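Folding Dark Laundry on the Bed

I love folding on the bed! It's the biggest flat surface in most homes, you can stand up straight, and a pale sheet makes every sleeve and hem of a dark pile easy to find. Set aside 25 minutes and put on some music.

Step 1: Clear the bed
Pull the comforter right off and smooth the bottom sheet with your hands. Lights to one side, darks to the other.

Step 2: Stretch it out
Take one dark piece at a time and hold it at both ends. Pull gently, corner to corner, until the twists start to loosen (long soft things love to wind themselves into a rope). Then give it one good shake.

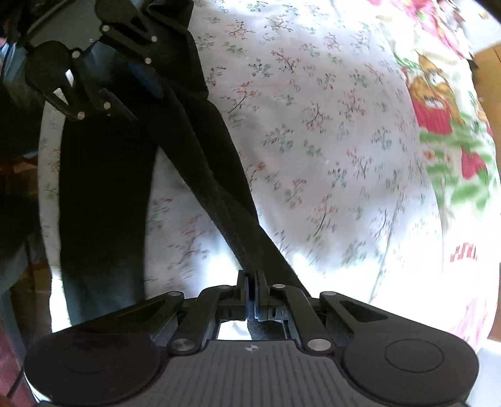

A floral sheet is great for this, dark cloth really stands out against little sprigs on white.

Step 3: Flatten and fold
Lay the piece down and stroke the creases out from the middle. Fold it in half lengthwise, then in thirds. Lumpy? Open it up and go again, it only takes a few seconds!

Step 4: Stack
Keep each stack to nine pieces or fewer so it doesn't topple on the way to the closet. Heaviest things go on the bottom.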